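Toy and gift drive, Palstead hospital: acceptance rules and logistics
Community Events > Seasonal Giving

kelpline
Posted 7:42 pm
The Palstead children's ward has issued revised conditions for the December gift drive. Condensed version:
Items must be new and in original packaging. No plush without a sealed bag. Nothing with button cells unless the compartment is screwed shut. Drop-off is at the Zollance depot, loading bay side, until 4 pm. The ward no longer takes walk-in donations at reception.
Target is 700 parcels. Last year the overflow went to the Drivumstead clinic and I expect the same arrangement.

ohm_sweet_ohm
Posted 8:05 pm
Does the sealed bag rule apply to knitted items? Our group has 40 beanies finished and none of them are bagged.

kelpline
Posted 8:11 pm
Yes. Any textile. Zip-lock is accepted, one item per bag, size written on the outside.

gravelroad
Posted 8:30 pm
I disagree with the depot arrangement. It adds a handling step and the Zollance bay isn't signed from the road. Reception managed well enough under the old system. Has anyone put the case to the ward?

tarp_and_rope
Posted 8:52 pm
Reception did not manage. Parcels were stacked in the corridor against the fire door. I was on the sorting roster and we moved the same boxes twice in one evening. The depot has pallet racking and a scale.

Separate matter: the parents' room hampers. The list is tea, coffee, biscuits and long-life milk. Glass is permitted for these as they don't go on the ward itself. Photo attached.

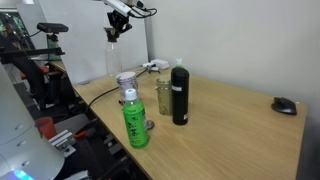 Green tea bottle, glass jar, tall black bottle.

gravelroad
Posted 9:04 pm
Racking doesn't fix the signage. And glass in hampers is a poor idea whichever room they go to. A hamper weighs enough without jars.

tarp_and_rope
Posted 9:10 pm
Weight limit is 15 kg per hamper. One jar will not breach it.

mallee_dust
Posted 9:37 pm
On funding: the Yu Street raffle raised $3000, held in the drive account. My preference is to spend it on gifts for the 13 to 17 age group, which is short every year. Donors buy for small children. Gift cards are the practical option, and they post flat.

ohm_sweet_ohm
Posted 9:49 pm
Agree on the age group, not on gift cards. A teenager in for a fortnight can't get to a shop. Headphones, sketch pads, a decent puzzle book.

mallee_dust
Posted 9:55 pm
Most cards can be redeemed online. Headphones have to be wired under the ward's rules, which narrows the choice. Happy to split the money between the two.

kelpline
Posted 10:02 pm
A split is fine by me. Please post a proposed breakdown before the next meeting — amounts per category, no brand names.

pilot_light
Posted 10:20 pm
Regarding coffee for the hampers: specify ground or instant. Last December we received whole beans and the parents' room has no grinder. Filter gear would be useful in the room as well if anyone has a spare dripper.

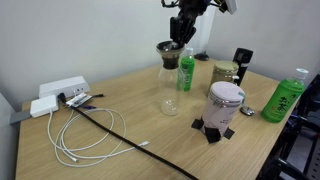 Dripper and glass carafe, with the green bottle and jar alongside.

gravelroad
Posted 10:31 pm
More glass.

pilot_light
Posted 10:34 pm
Plastic drippers exist and sit on any mug. I'll add "ground, sealed" to the list unless there are objections.

kelpline
Posted 10:40 pm
No objection. Gravelroad, I'll ask Zollance for a temporary sign at the road entrance. Roster for the sorting night goes up tomorrow; reply with your availability and whether you can lift.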